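Orar, series adaptation: progress report for June
Prepared for Åberg by Noelia Alcaraz, Pletidier

Scripts
Drafts of episodes one to 5 are finished and have gone to Gano for notes. Episode 5 runs to 87 pages, far too long for a one-hour slot, and Mircea Tudose is cutting it now. He expects to lose the harbor subplot, which was thin in the novel and takes up most of the second act. Episode six is in outline only.

Rights
The option on the book has been extended on the same terms. The two short stories we want for the later episodes are still under discussion. The estate has asked for approval over changes to the narrator — we have offered consultation instead and are waiting for a reply.
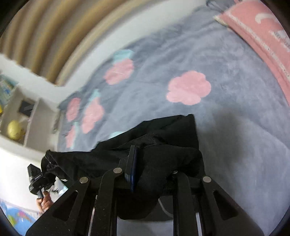 Black garment on a gray plush blanket.

Casting
We have read actors for three of the leads. Two are agreed in principle, subject to dates. The part of the older sister is open, and we would like to settle it before the director starts location visits.

Budget
Development spending is within the approved amount. The one overrun is translation, where the bill came in higher than quoted after the second draft grew. We have covered it from the travel line and do not ask for more money at this stage.

Next steps
Gano's notes are due on Friday. Mircea will deliver the shorter episode 5 after that, and the outline for six will follow. We need a decision from Åberg on the language split — the present scripts assume that the village scenes stay in the original language with subtitles.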